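Skalleck teleop work: where we've got to in August

Hello all at Weltside! It's been a good month, mostly. We're driving both arms by hand for the grocery packing task now, and I've got 58 clean demonstrations out of the 100 I promised you (the Quan office wants 600 by the end, I know, I know).

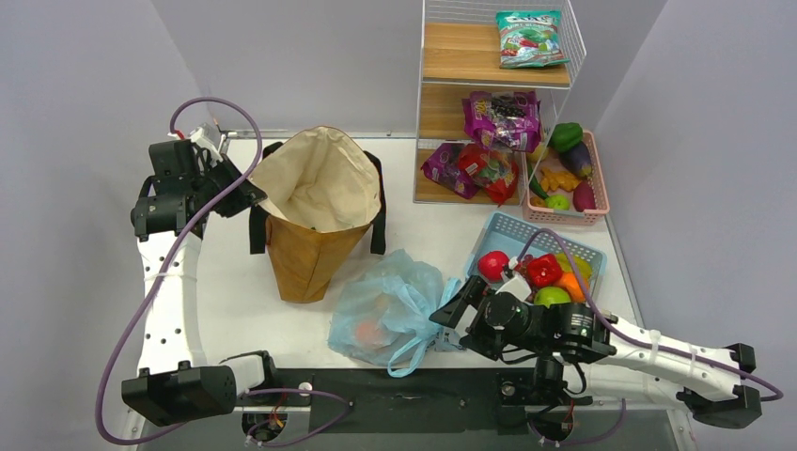
What slows us down is the operator, meaning me. Driving two arms at once is tiring, and after an hour I get sloppy and start bumping things, so I've cut the sessions short and throw the bad runs away the same day.

Money next: we've spent 3000 so far, nearly all on spare servos. I'd like to train a second driver at Stasow before we go any further, if you're happy with that. Could you let me know by Saturday?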